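Wumbei Cold Storage Project: progress report to the Prevon Fund

January 12, 2018, by the Evthorpe project office
Last updated: March
21 shares | 2 comments

Purpose of the report

The report covers the second period of the grant. It sets out work done against the agreed plan, the results so far, spending by heading, and changes for which we ask the Fund's approval. The first report dealt mainly with recruitment and the choice of equipment, and that material is not repeated except where a decision has since been revised.

Wumbei deals with the storage of chilled food in rented rooms, bedsits and shared houses in Evthorpe where the tenant has the use of a small refrigerator only. The grant agreement has two aims: to measure the temperatures at which these refrigerators are run, and to test whether plain written guidance and a thermometer change the way they are used. The electricity used by each appliance is recorded as a secondary measure.

Position against plan

The agreement provides for 200 households. All have now been recruited, and loggers have been placed in every home. Placement finished later than planned. The main cause was access to shared houses, where the tenant's consent was usually quick but the landlord's was needed as well for any device left on a mains socket. We have since separated the two. The temperature logger runs on its own cell and needs only the tenant's consent, so it goes in at the first visit. The plug-in energy meter follows when the landlord has replied.

The first round of guidance leaflets has been delivered to half the homes, as the design requires. The other half will receive the same leaflet at the close of the study. Allocation was by house and not by room, so that tenants sharing a kitchen or a landing are in the same group.
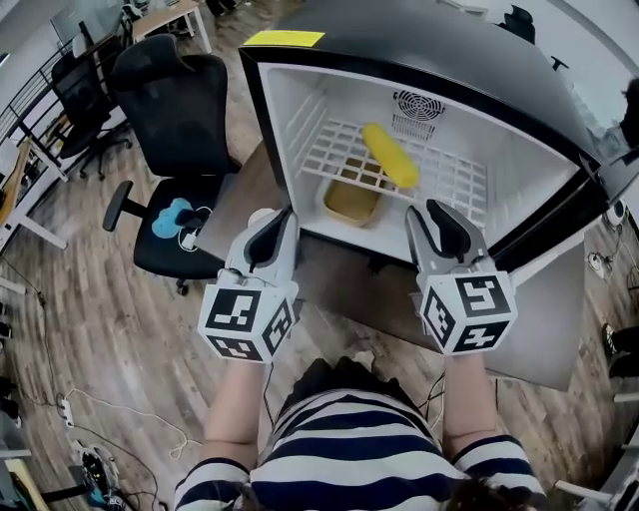 Vol. 2, No. 21

Temperature results

Each logger records the air temperature at the middle of the compartment and at the back of the lowest part. The target for chilled food is five degrees or below. At the middle position most of the appliances were warmer than this for a large part of the day before any guidance was given. The low position was colder in nearly every home, and in a minority of homes it fell below freezing overnight. Both faults were often present in the same appliance.

The spread between the two positions is larger than we had allowed for in the proposal. It is smallest in compartments where air is moved by a fan and largest in those cooled by a plain plate. It also rises when the appliance is heavily loaded. We had intended to report one average temperature for each home. We now consider that figure misleading, and the final report will give the two positions separately, with the share of time each spent above the target.

Room temperature has a clear effect. Compact appliances in south-facing rooms and in rooms with a cooking ring performed worst. Several tenants had set the control to its coldest position in the summer and left it there, and these account for most of the overnight freezing recorded since the autumn. The controls are marked with numbers that do not refer to degrees, and the direction of the scale differs between makes. The leaflet now says so in its first paragraph.

Door openings are inferred from short rises in the middle reading. The method works well for openings longer than half a minute and poorly for shorter ones. We do not propose to use it as a measure of behaviour, only to exclude disturbed readings from the night-time averages.

Effect of the guidance

It is too early to give a result. The homes with the leaflet have had it for a short time, and the weather turned colder soon after delivery, which would lower the readings in both groups. A first look at the data shows a modest fall in the share of time above target in the leaflet group over and above the fall in the other group. The difference is within the range that could arise by chance and should not be quoted.

Comments from tenants were collected by a short form left with the leaflet. The advice on where to keep milk was the part most often described as useful. The advice on leaving a gap behind the appliance was the part most often described as impossible to follow, the usual reason being that the appliance stood on a desk or chest of drawers against a wall. We have reworded the passage to give priority to keeping the vents clear of clothes, papers and curtains, and to treat the gap as desirable where there is room.

The page on vegetables has also been rewritten. The first version listed storage times for each kind, and tenants found it long. The new version sorts produce into things that must be chilled, things that keep better chilled and things that need no chilling. Fresh sweetcorn is in the second group, with a note that it should be kept in its husk if bought that way and eaten within a couple of days. Potatoes, onions and whole squash are in the third. Moving these out of the compartment frees a good deal of space in a small appliance and improves the flow of air round what is left.

Energy use

Meters are in place in fewer homes than loggers, for the reason given above. Where both are fitted, the older plate-cooled appliances show long running cycles, and some run without a break on warm days. Worn door seals were found in many of them. A simple paper test was done at the first visit in each home and the result entered on the record sheet, which allows seal condition to be compared with running time when the meter data are complete.

One limitation should be noted. The thermoelectric type of compact cooler draws close to constant power whatever the load, and its temperature follows that of the room. It does not behave like a compressor appliance and cannot fairly be averaged with one. We have coded the two types separately from the start, but some labels were missing and the type had to be judged from the sound and the pattern of the readings. These cases are flagged in the data. 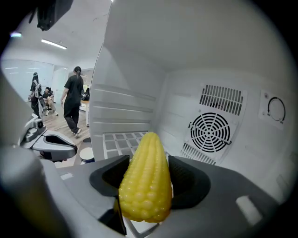

Fig. 2. Yellow plastic corn cob and white refrigerator interior.

Equipment and data quality

The loggers were supplied by Oveo under the contract approved in the first period. Failures have been few. The commonest fault is a gap in the record where the logger was moved against the cooling surface and its clock reset in the cold. A clip has been added to hold it to the shelf. Where a reset has occurred, the record is kept up to the gap and discarded after it until the next visit, when the clock is set again.

Calibration was checked in an ice bath before placement and will be checked again on return. Any logger that has drifted by more than half a degree between the two checks will have its readings excluded — we had considered correcting them along a straight line, but drift in these devices is not known to be even.

Records are held without names. The list linking homes to record numbers is kept on paper in the Evthorpe office and will be destroyed at the end of the grant. Tenants who move out are asked to leave the logger in place if the refrigerator belongs to the landlord, and to return it by the prepaid envelope if it does not. A new tenant is treated as a new record and does not count towards the total.

Spending

Spending is within the approved budget overall. Three headings need comment.

Travel is underspent. The visits were grouped by street once the landlord consents were separated from the first visit, and fewer return journeys were needed.

Printing is overspent by £200. The rewritten vegetable page and the change to the first paragraph required a second printing of the leaflet. The old stock has been withdrawn so that both groups receive the same text in the end. Homes which had the first version have been sent the second, with the date of the change entered on the record.

Equipment shows a balance of £800, which arises from the price agreed with Oveo being lower than the estimate in the proposal. We ask the Fund to allow this sum to be moved to replacement door seals. Seals would be fitted only at the close of the study, so as not to affect the readings, and only where the paper test has failed and the landlord agrees.

Changes requested

The approval of the Fund is sought for the following.

Reporting of two temperatures for each home in place of one average.

Transfer of the equipment balance to door seals, as set out above.

An extension of the logging period by 21 days. The extension would carry the readings into milder weather and give some indication of whether tenants in the leaflet group adjust the control as the room warms. There is no added cost, as the loggers have enough memory and battery life for the purpose.

Risks

The main risk to the results is the loss of homes through tenants moving. Losses so far are lower than the allowance in the design, but the spring is a common time for tenancies to end and the figure may rise. A second risk is that landlords replace appliances during the study. Two have done so, and both homes have been moved to a separate group in the analysis — their earlier readings remain usable, while the later ones are not comparable.

The risk of leaflets passing between groups was rated low in the proposal. We have raised it to medium. Tenants in neighbouring houses know one another, and one form from the group without the leaflet quoted it word for word.

Work in the next period

Meter placement will be completed where consent has been given, and outstanding landlord requests will be closed after one further letter. The second comment form will go to all homes in the leaflet group. Loggers will be collected street by street, starting with the homes placed first, and the second ice bath check will be done in the office within a week of return. A draft of the results tables will be sent to the Fund with the next report, without commentary, so that the layout can be agreed before the final text is written.

Invoices for the period are attached separately, together with the revised leaflet and a blank copy of the record sheet.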